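The Little Green Belt Comes to the Makers' Table

If you've dropped by the Trovham Community Workshop lately, you'll have noticed the tabletop group getting louder and happier by the week. They've got a conveyor! A proper one, with a motor and a belt, small enough to live on a table, and it has turned into the best teaching tool we've had in ages.

Yolanda Huamán put the idea to the rest of us back in April. She runs the Small Machines evenings, and she wanted something people could sort things on, time things on and generally get their heads around. Buying new was out of the question, so she went hunting and found a used unit from a packing room in Veston that was closing its doors. The price was $80, and the seller threw in a spare belt and a bag of mixed bolts that we are still finding uses for.

It did need some love. The bearings at one end had seized, and the tracking was so far off that the belt climbed sideways every time it was switched on. Mudassar Bukhari took it apart, cleaned it, and let three of our newer members put it back together while he sat on his hands (his words). It took them two evenings, one of which was spent looking for a washer. I was there when they switched it on and the belt ran straight, and I don't mind telling you there was cheering.

Since then the table has hosted all sorts. The first project was a button sorter, large ones to the left and small ones to the right, built out of cardboard and a great deal of tape. Then came the race to see who could design a chute that lands a wooden bead in an egg cup – harder than it sounds, and my own attempt sent beads as far as the coat hooks. Eleven people signed up for the last session, our best turnout yet for a winter evening.

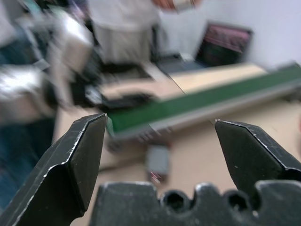
How do you stop a small belt from wandering off to one side?

Start by checking that the two end rollers are parallel. If they are and it still drifts, adjust the tension a quarter turn at a time on the side the belt is moving toward, then let it run for a few minutes before you touch it again. Switch off and unplug before your fingers go anywhere near the rollers.

Yolanda's next plan is a counting station, using a simple light sensor and a display from the Ornik kit that has been sitting in our cupboard. She'd love help from anyone who enjoys wiring, and just as much from anyone who has never touched a wire and would like to. Mudassar is writing up his notes on belts and bearings too, with drawings, and they'll go in the blue binder by the door as soon as he's happy with them.

We could also use a few supplies. Wooden beads, odd buttons, bottle caps (rinsed, please!) and small boxes with lids are all welcome, and so are offcuts of thin plywood if you've been building shelves. Leave them in the crate under the sign-in sheet. If you have an old kitchen scale that still works, Yolanda will greet you like royalty.

Small Machines meets in the back room, and beginners can just turn up. Closed shoes, sleeves rolled, long hair tied back. Tea is provided, and cookies depend on who's feeling generous.

4 comments | 11 shares

Contact the newsletter desk | © 2018 Trovham Community Workshop | Back to top

Recent items
Sharpening night: bring your dullest chisel
The Malik lathe is back in service
Winter opening hours and where to park
Wanted: jars, all sizes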